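Lilero Community Help
Teleop and data collection

How many demos before I change the background?
Posted by fernwall_kit, 22 June 2026

Hi all, first time posting. I have a two-arm tabletop cell at home and I'm collecting teleop episodes for a small policy that handles keys and other desk junk: find the thing, get hold of it, pass it to the other arm. So far I have 60 episodes, all with the same wallpaper on the walls and the same patterned floor panel. Training loss looks great. Then I swapped in plain gray panels to see what would happen and the arms just hovered over nothing, like they'd never seen a key in their lives!

So do I throw out the 60 and start over with mixed backgrounds? Or keep going to 100 and then mix? Recording takes me forever (I'm slow on the leader arms, and I drop things) so I'd love to keep what I have. Also, do I move the clutter between every episode or leave it for a few? I've been leaving it because I'm lazy.

Dariusz Lis
Keep the 60. Please don't delete good episodes, you'll want them later. I did a very similar job last November with a Kwon controller and a pair of secondhand arms, and what got me out of the same hole was recording in small blocks. I do 8 episodes, then change one thing about the walls or the floor, then 8 more. The blocks are short enough that I don't get bored and sloppy near the end, which was a real problem for me (my grasps got lazier and lazier and the policy learned every bit of it).

On the clutter, move it every time. I know it's a pain. If the pencils always sit in the same spot the model can use them as a landmark, and then you tidy your desk one day and it all falls apart. Just scoop everything up and drop it again. Turn a few things over while you're at it.

Busy print on the walls is fine, by the way, and I'd keep it in the mix. I have one set of panels in pink with strawberries all over, and in that setup I put out keys, a hex key holder and some pencils, and bring both grippers in to the green fob from either side.

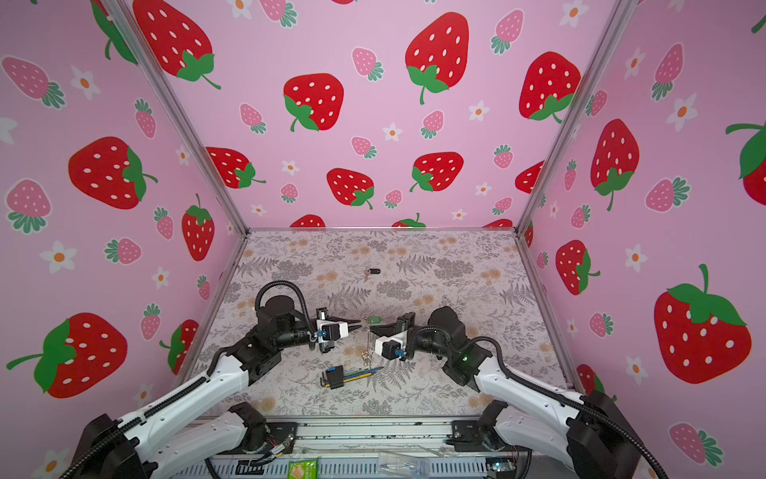

mossy_gantry: Agree on the small blocks, but I'd hold back one whole background and never train on it. Otherwise you can't tell if the mixing did anything. I keep 3 sets for training and a fourth in the closet for testing only. And label the blocks as you go! I didn't, and I spent a whole evening in Luston scrubbing through video trying to work out which panels were up when.

One more thing for the handoff, wait a beat once both grippers are on the object before you let go with the first one. Mine were so quick that the policy skipped the overlap and let go too soon.

stasemberg_tom
just turn up color jitter, worked for me. didn't try it with two arms though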